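## 3.2 Dénomination des bleus clairs

Le questionnaire a été soumis à 242 locuteurs du français, recrutés dans les villes de Skonness et de Plakum. Chacun devait nommer librement une série de teintes, sans liste fermée et sans limite de temps. Les réponses ont été saisies telles quelles, y compris les hésitations et les reprises, puis ramenées à une forme lemmatisée par Ysaline Charpentier. Le corpus ainsi constitué compte environ 2 000 dénominations.

Les bleus foncés posent peu de difficultés. Les termes *bleu marine* et *bleu nuit* couvrent à eux seuls la majorité des réponses, et les locuteurs des deux villes les emploient dans des conditions très proches. La situation est différente pour les bleus clairs, où l'on relève 60 expressions distinctes. Une partie d'entre elles n'apparaît qu'une fois (*bleu dragée*, *bleu de brume*, *bleu layette passé*). D'autres reviennent régulièrement, mais sans se fixer sur une zone précise de l'espace chromatique.

Trois formes dominent : *bleu ciel*, *bleu clair* et *bleu pâle*. Les dictionnaires les donnent souvent comme voisines, parfois comme équivalentes. Nos données invitent à les séparer. *Bleu clair* fonctionne comme terme général et s'applique à toute teinte perçue comme moins sombre que le bleu prototypique. *Bleu ciel* suppose une saturation un peu plus forte. *Bleu pâle* apparaît surtout pour les teintes peu saturées et les surfaces mates (figure 4). Une même personne peut employer deux de ces termes pour une seule teinte, le second venant alors préciser le premier – « clair, enfin, pâle » est la séquence la plus courante.

L'effet de l'âge est net chez les locuteurs de Plakum. Les plus âgés recourent davantage aux comparaisons avec des fleurs ou des étoffes, les plus jeunes aux adjectifs simples. À Skonness, la différence existe mais reste faible, et nous n'avons pas trouvé d'explication satisfaisante à cet écart. Le niveau d'études, la profession et la pratique d'une autre langue n'ont pas d'influence mesurable sur le choix entre les trois formes principales.

Un sous-ensemble de 600 réponses a fait l'objet d'un double codage. Les désaccords portent presque tous sur les composés du type *bleu gris clair*, dans lesquels la portée de l'adjectif final est ambiguë : il peut modifier le gris seul ou l'ensemble de l'expression. Nous avons retenu la seconde lecture, conformément à la convention proposée par Zerrin Gündoğdu pour le corpus Plemeo, afin que les deux jeux de données restent comparables. 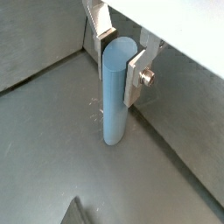 Cette convention a un coût. Elle gonfle légèrement la part des bleus clairs au détriment des gris bleutés, surtout dans les réponses longues. Un codage alternatif, appliqué aux mêmes réponses, modifie l'ordre des termes rares mais laisse inchangé celui des trois formes dominantes. Les expressions restées ambiguës après ce second passage ont été exclues des comparaisons entre villes – elles sont conservées dans le corpus avec une étiquette distincte.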